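The Orodari Tapes

By the time the progress bar reached four percent, Alvar Westerberg had already made coffee, drunk it, rinsed the cup and made some more, and it was still only a little past six in the morning.

He had promised his sister the whole lot by the end of June. Twenty summers of family film had come down from her attic in a banana crate, some of it on cassettes, some on those miniature discs that only one camera ever liked, and all of it had to end up as something her grandchildren could play on a telephone. There were 798 clips once he had got them off the tapes. He had bought a program for it called Zokum, which promised on its front page to turn anything into anything, and which so far had turned the spring of his nephew's confirmation into forty minutes of green stripes.
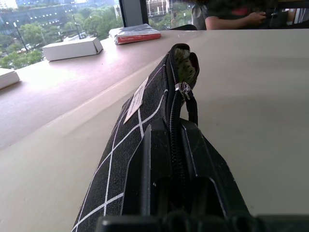
"You have the fields the wrong way round," said Mrs. Perier from next door, when she came by to return a cake tin and stayed, as she usually did, to look over his shoulder. She had spent most of her working life in a television archive and could not pass a screen without an opinion. "Top first, Alvar. Old tape is nearly always one or the other, and you've picked the other."

He changed the little box from one word to the other word and pressed the button again, and they sat together on the two kitchen chairs and watched the number climb. It was pleasant, really, sitting there. The window was open and somebody down the street was mowing, and the fan in the old computer hummed like a kettle that never quite got there.

When the clip opened at last, there were no stripes. There was the lake at Orodari, and the long jetty, and his brother-in-law Šimek walking backward along it with a fishing rod, talking and talking, with no sound at all.

"Ah," said Mrs. Perier. "Now you've lost the audio."
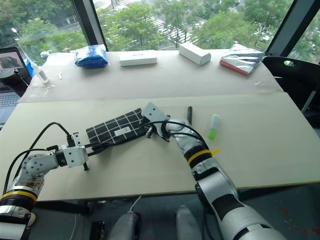

Alvar didn't answer right away. He had forgotten how Šimek used his hands when he told a story, the rod swinging out over the water and everybody behind him ducking. He had forgotten the hat, too — a terrible hat, with a feather in it — and that his own mother had been there that year, in a striped deck chair, laughing at something he would very much have liked to hear.

"We'll find the sound," Mrs. Perier said, more gently, and pulled her chair in closer. "It's on the tape. It will only be a setting."

So they went back into the menus, and she put on her glasses, and he cut them each a slice of what was left of the cake.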